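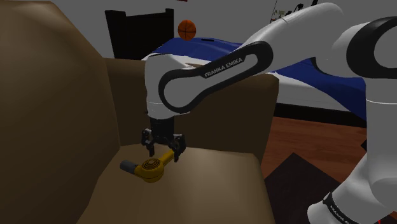

**Zavham Community Help | News & Public Safety Team**

## Depot explosion in Flesar: why does every report have a different number?

**Mutua Mugo**

My aunt lives in Flesar, a few streets from the fuel depot that blew up. She's fine and mostly annoyed about her windows. I've been following the coverage from three time zones away and I can't make it add up. The first story said some 200 people had been moved out. By evening another outlet had 573. A third says "dozens," which is a cautious way to describe either one. They all quote "officials." Which do I believe, and how do I find out if her street is still closed?

**Godfrey Owino**

I edited wire copy for 20 years, so let me defend my people a little. Early numbers usually come from whoever picked up the phone. A police officer at the cordon counts the people he walked out. The district office counts names on the shelter list. The mayor counts whatever makes the evening news.

Look at what each story is counting. "Evacuated," "displaced" and "sheltered" get swapped around by tired editors, and I was one of them. Then check the time of the update — a lot of sites change the figure and leave the old headline sitting on top. If a story names the office that gave the number, trust it more than one that says "officials."

For the street, skip the news. The district office should have a closure notice, and its phone line will be more current than any article. Be prepared for hold music. 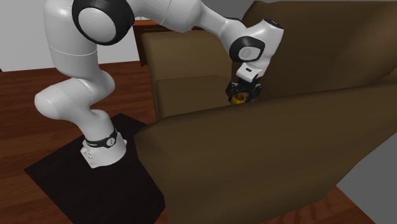
*Simulated view: white robot arm reaching over a brown sofa.*

**tian**

just call your aunt

**Posetti**

Tian has a point, but she may only know what she can see from the kitchen. Ask her which side of the cordon she's on and whether the police gave her a slip of paper. My cousin got one after a gas leak and it had the reopening time printed on it. The time was wrong, but the phone number worked.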